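**Ticket 631 — White table top in the workroom: gray haze that comes back after cleaning**
Status: resolved, keep watching
Location: Oltcombe, ground floor workroom

**Problem as reported**

The big white table gets a dull gray haze on the surface. It is visible mostly in the morning when the light comes low from the side. If I wipe it with a cloth, the haze moves but does not go away. Fingers leave clear marks in it. The table is a Viklund top on a steel frame, and we bought it together with the shelves for the Trotcombe room (order 597, if somebody needs the papers).

I first thought the surface was worn out. Another table from the same order stands in Trotcombe and has no haze, so I started this log before asking for a new top.

**What I tried**

1. Warm water only, with a cotton cloth. The haze was weaker for an hour, then the same as before.
2. Our usual spray, the Sketo one, two times. After this it looked worse. There were stripes in the direction of my arm.
3. Dry microfiber cloth, no liquid. It took a little of the haze and the cloth became sticky. This was the first useful sign.
4. I asked in Trotcombe what they use. They use dish soap, a few drops in a bucket, and they rinse after. They do not have the spray at all.

So the haze is probably old spray which was never rinsed. The label says to rinse surfaces after use, in very small letters. We had been spraying every evening and wiping with the same cloth all week, and I think the layers built up.

**What worked**

- Everything off the table, also the cutting mat and the tape holder.
- Bucket with 3000 ml warm water and one small spoon of dish soap. I went over the top with a soft sponge, in small areas.
- Second bucket with clean water, new cloth. I changed the water once, it was cloudy after half of the table.
- Same rinse again. I wanted to skip this, but the first corner still felt sticky.
- Dry with a clean towel, long strokes, from one short side to the other.

Total time was roughly 40 minutes. Please do not use the scrub side of the sponge, the Viklund care sheet warns about scratches.

**Check on Friday, 9:15**

I looked at the surface from close and from the side, before anybody put things on it. No stripes. The color goes a bit from cool gray to whiter across the top, and I do not count this as haze — my finger leaves no mark anywhere.

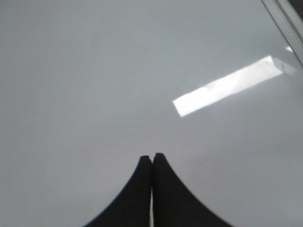

*Table top at the Friday check: slight gloss, no stains.*

**Still open**

- The edge near the window has a thin line of old glue underneath. It is not part of this ticket, I will open another one.
- The Sketo bottle is now in the cupboard under the sink. We can finish it on the windows.
- Cloths for this table are the ones in the left drawer. Please put them in the wash after use, not back in the drawer.

If the haze returns, write it here with the time of day and what was used the evening before. I will leave the ticket on the list until the end of July.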